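An afternoon at the Akbridge open lab

We got off the bus at Akbridge a little after lunch, and I'll admit I was walking faster than the rest of the group. I've wanted to see how people teach robots by hand for years, and the Venkataraman building only opens its teaching floor to visitors once in a while. It was a gray December afternoon, the coffee at the front desk was free, and I was already happy!

The tour took 90 minutes. We started upstairs with the remote control rigs, where an operator moves a pair of lead arms and a matching pair follows across the room. One of the staff was putting bread rolls into a paper bag that way. I got a try with the small rig (they call it Lelon, and it has its own coat hook by the door) and dropped a sponge 3 times before I got it into the bowl. You feel very quickly how much your own fingers do without asking you. The delay is tiny, but my hands noticed it.

Then we went downstairs to the part I'd come for. On this floor you hold the grippers yourself, one in each hand, and do the chore in front of you at a pace a machine could copy. Each run gets saved, and the good ones go into training. The sessions I watched were all about setting the table – trays, forks, that kind of thing – and I could have stayed there until closing.

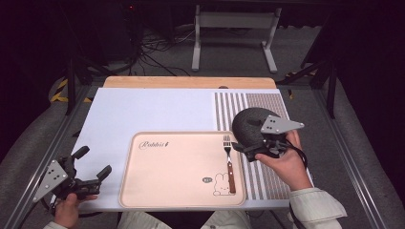 A hand-held gripper in each hand, with a fork on the rabbit tray.

I loved how ordinary the props are. I'd pictured metal cubes and test blocks, and what they had was the stuff of a kid's breakfast. Our guide said the team had saved 1160 runs of table work since summer, and that new people usually need 10 practice tries before theirs are worth keeping. Forks are apparently the mean ones. The handle is thin, it lies flat, and if you come in at a bad angle you just push it along. I asked why they don't prop them up a little, and the answer was that nobody's kitchen does.

We finished in the Zorkova room, where they play saved runs back on a big screen. Watching the same small job done by several different people is more fun than it sounds (some go in fast and fuss at the end, some creep the whole way), and our group started picking favorites.

If you go, wear shoes you can stand in, and ask for the downstairs floor first if they give you a choice. The line for the hand-held grippers was much longer by the time we left. I'm going back in the spring and I'm bringing my sister.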